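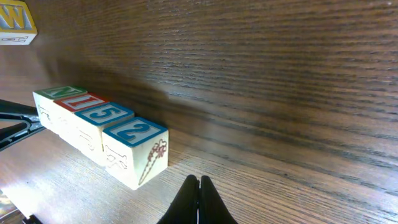
Cleaning and Checking Wooden Alphabet Blocks

Issued by the Waloneo Play Library for member families and partner classrooms. Prepared by Annapurna Rodrigues, Collections Office. Revised 18/04/2023.

Wooden blocks with raised borders and carved faces require more care than plain ones. Dust and dried food settle along the edge of the border and in the carved lines, where a flat cloth does not reach. The procedure below applies to all alphabet and number blocks borrowed from the Library and may also be used for blocks owned by families.

Supplies

One soft, dry brush, such as a clean paintbrush
Two cotton cloths
A bowl holding 900 ml of lukewarm water
6 drops of mild dish soap
A dry towel large enough to hold the full set

Procedure

1. Clear a table and wipe it down. Protect a finished tabletop with the towel before any damp block is placed on it.

2. Set the blocks out in short rows, edge to edge, with the printed characters facing up. Letters and numbers may be mixed, and the characters do not need to face the same way.

3. Brush the top faces along the row, then run the tip of the brush along the inside of each raised border. Turn the blocks a quarter turn and repeat until all six faces have been brushed. Pale carved letters are easily missed in shade and should be checked under a lamp.

4. Add the soap to the water. Dip one cloth, wring it out fully, and wipe each face once. Blocks must not be placed in the bowl. Soaked wood swells, and the printed colors may lift at the corners.

5. Wipe again with the second cloth, dampened with plain water.

6. Separate the blocks so that air can reach every side, and leave them overnight away from radiators and direct sun.

Inspection

Run a thumb along each edge. A rough spot may be smoothed with fine sandpaper, working with the grain and keeping clear of the printed areas. Any block that is split, or from which paint comes away on a dry cloth, should be set aside in the envelope supplied and reported at the desk. Families should not apply varnish or oil to Library blocks.

Returning a Set

The large set contains 42 blocks. Count them into the bag after drying and record the total on the card. A missing block does not prevent a return, but it must be noted so that a replacement can be ordered. Sets returned damp will be held for a further day before they are lent again.

Questions about repairs may be directed to Afonso Moreira at the Ramasamy Street desk during opening hours.

Related items

Storing Jigsaw Puzzles Without Their Boxes
Washing Cloth Books and Soft Toys
Borrowing Limits for Partner Classrooms
December Closing Dates
Labeling Shelves for Early Readers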